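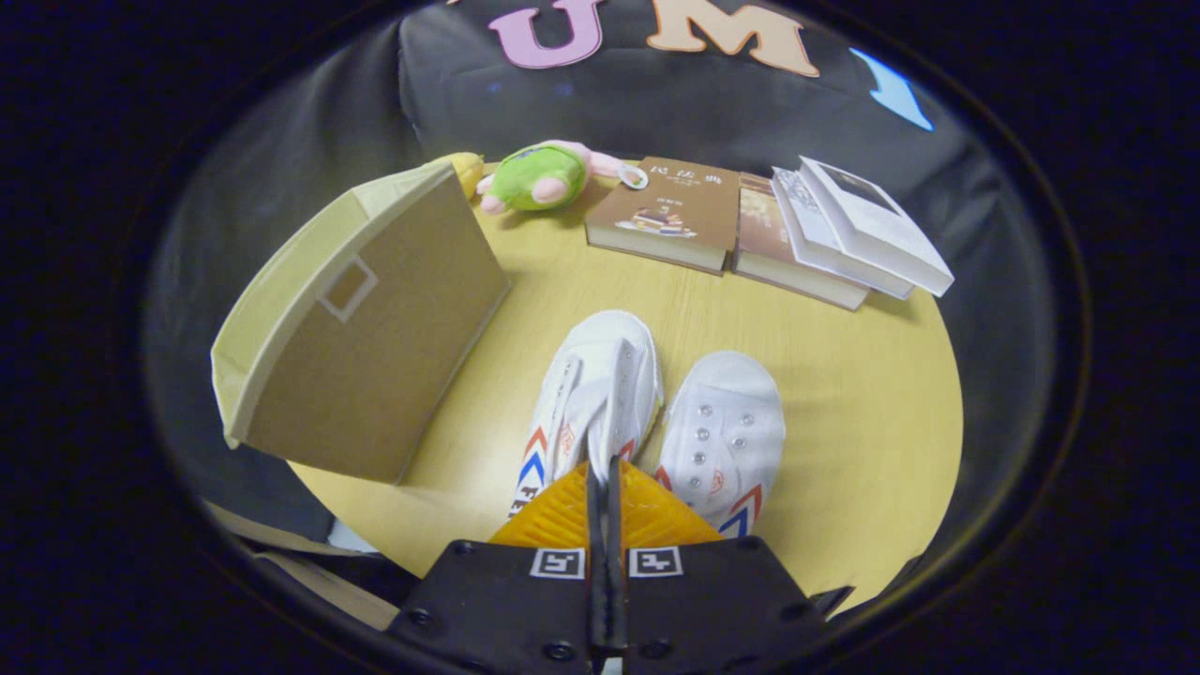 Slide 1. One table, one box

Leave it up while people find seats. Then ask: which of these would you put in the box? Most will say the shoes or the toy. Hardly anyone says the books. Come back to this at the end.

Who I am, short version. I ran the home storage trial at Rotwood until November and I still help out at Gondal. I don't sell boxes. If anyone asks about the Badico shelf system, I have used it, it's fine, move on.

Slide 2. The claim

You've all heard it: a place for everything and the mess goes away. I'd like to see some proof. We had 55 households in the trial and gave each one fabric boxes with an open top. They liked them very much in the first week. Pause here. The boxes filled up. I am not convinced the homes got any tidier, and neither were the people living in them.

Slide 3. What a box is good at

Back to the table. White canvas sneakers, a green and pink plush toy with a keyring on it, four books, a beige box with a handle cutout. A soft toy can go in any way up and come to no harm. Fine, box it. Books laid in an overlapping row are a different problem. Stack them in a fabric box and you've hidden the covers, and you will never look for the one at the bottom. Books want a shelf, or the table.

Sneakers: I go back and forth. By the door, no box. If they're out of season, maybe. Don't put them in with the toy.

Slide 4. The numbers slide

Go fast. Skistska told its buyers they'd get back 100 hours a year. I asked how it was measured and got a brochure. Our own log had almost 4,000 entries, and 2,000 of them were people moving a thing from one box to another box. Let them laugh, then say I counted that as tidying too, at first.

Slide 5. What I'd try

Pick one table. Take off what belongs in another room. Box only what you can drop in without looking. Wait a month before buying a second box.

Show the first slide again. Same question, hands up this time. Skip slide 6 if we're past the half hour.

Handout is the June 2022 version, the older one has the wrong shelf depths.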